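Re: [cell-keepers] Cable whip on a two-arm bench cell

2019-10-12

On the list, a member wrote:

> We have a two-arm cell like yours and the gripper cables keep
> working loose at the wrist end. I've re-seated one of them 4 times
> since August. Do you tie yours down along the arm or let them hang?
> And do you leave the arms powered while you check?

Hi all,

I had the same trouble on our cell (the Fellik one, in the Ivora building) until I got a lot more relaxed about slack. My first instinct was to strap everything down tight so it looked tidy, and that was a mistake! Every time the wrist rolled over, the tight bit of cable took all of the pull, right at the plug.
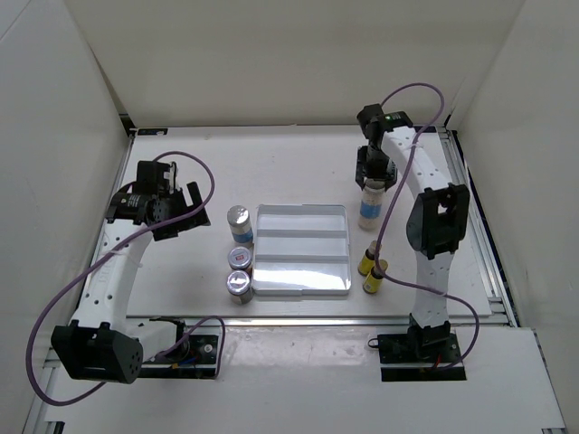
Slack is the thing I'd look at first. Put the arm in the worst pose you ever ask of it, wrist rolled as far as it goes, and dress the cable there, not at home position where everything looks fine. I leave a big loop at the gripper and let it go wherever it wants, then catch the cable with a zip tie on the white link so the weight isn't hanging off the connector. On the right arm the purple loop goes up high toward the back wall and then comes down across the table right beside the two yellow bottles, so yes, there's a price. If the loop is too generous it will sweep small things over. I shorten it a little at a time and run the job again with the arm holding a jar, which is a fair test of how the wrist really moves.

As for the ties, snug but not tight. You should be able to slide the cable through with two fingers. I check them every 1,000 cycles by the Setudex counter, and last time I went early, at 917, as I was in there wiping down the table anyway. Cheap ties go brittle on me, so I just swap them all and don't think about it.

On your power question — off, always, if my hands are past the front rail. I prop the arms first because ours sag when they lose power. Then power up and run slow through the tray job before going back to full speed. I watch the cable the whole time and ignore the gripper, which is harder than it sounds.
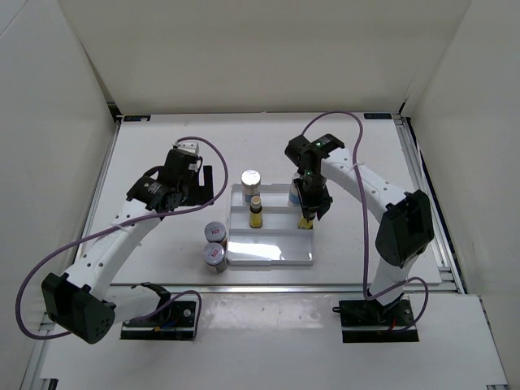

Right gripper at the yellow item in the tray, its cable looped high over the back of the table.

One more thing: look at the base end too. I spent a whole evening blaming the wrist plug when the loose one was down by the base plate. If yours still drops out after all that, try a fresh cable from Vasseur before you take the gripper apart.

Let me know how you get on!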